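Software Engineer, Manipulation Planning and Control
Narirora, Robot Software Group
Full time, on site

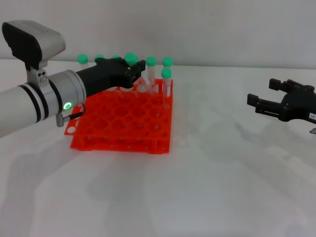
Narirora writes the software that lets two-arm robot cells handle tubes, racks and small containers for testing labs. We don't build arms or grippers. We write the layer between the camera and the joint commands, and we need one more engineer to work on it.

The group has 11 people. You would join the planning and control team, led by Eirini Xenos, and work every day with the two engineers who own perception.

What you would work on

Most of the job is grasp and motion planning for crowded racks. Capped tubes stand close together, the fingers need room on both sides of a cap, and a neighboring tube often takes up that room. Our current planner, Simon, picks a grasp angle from the estimated pose of the cap and checks the path against a model of the rack. It handles single tubes in open rows well. It is slow on back rows and too cautious when two arms share the space over the table.

In your first six months we expect you to:

Rewrite the part of Simon that orders picks, so that tubes blocking other tubes come out first.
Add a shared time window for the two arms. Today one arm waits with open fingers until the other has cleared the rack completely.
Work on the controller that corrects for a tube that sits at an angle in the fingers, using the wrist force signal and the camera estimate together.
Extend our replay tool, Lemier, which loads a logged run and steps through joint states, images and planner decisions on one timeline.

Our regression set is 2,191 logged picks. Every planner change is run against it before it goes on a real cell, and you would help decide what gets added. A full run takes about 63 minutes on our build machine. We would like that number to come down, and some of your time will go there.

What we use

C++17 for planning and control, Python for tooling and tests, ROS for messaging, Git for everything. Code is reviewed by one other engineer before it is merged. The cells are in the same room as the desks, so you can try a change on hardware the same afternoon you write it.

What you need

A degree in computer science, robotics or a related field, or work experience that covers the same ground.
At least 2 years of writing C++ that ran on a real robot or other moving machine.
A working knowledge of kinematics, collision checking and at least one sampling-based planner.
The ability to read a log and write down what went wrong in terms another engineer can follow.

Useful but not required

Force control or impedance control.
Camera-to-arm calibration.
Scheduling for more than one arm.
Time spent working in a lab that handles samples.

Hours and location

The office is in the Civton building, second floor. Core hours are 10 to 4 and the rest is up to you. There is no on-call duty. Travel to customer labs comes to a few days a year.

How to apply

Send a resume and a short note to Reginald Brannigan in hiring. The note should describe one planning or control bug you tracked down and how you found it. A page is enough. Code samples are welcome if you are free to share them.

The process is a phone call, a two-hour working session on a logged run in Lemier, and a visit to meet the team. We pay travel costs for the visit. Applications close on 24 June 2019. All applicants will get a reply by email.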